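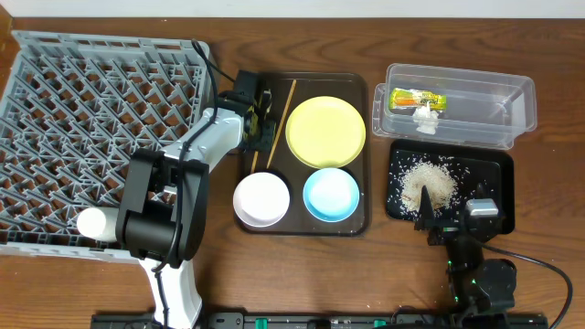 Gultport Neighbor, Issue 300, page 7

Help wanted at the Skulten Street supper kitchen

Hi neighbors! I run the Thursday suppers on Skulten Street and I'm looking for 2 paid kitchen helpers to start in November. It's evening work, 4:30 until we lock up, and yes, there are a lot of dishes (I wash too, so you'd have company at the sink).

You don't need restaurant experience. I do need you to show up on time, be okay lifting a full stockpot, and get along with people who talk while they chop. We cook big, plain food, mostly soups and bakes, and you eat with us before the doors open. Vegetarians are fine, we always have a second pot going!

Parking is awful, so I'd take the Magagula bus and get off at Sorkberg Square. It's a short walk from there.

To apply, drop a note in the box by our side door or mail it to P.O. Box 3289, Gultport. Tell me which evenings you're free and what you like to cook at home. Teens are welcome with a parent's okay. Please no long resumes, I read these on my lunch break.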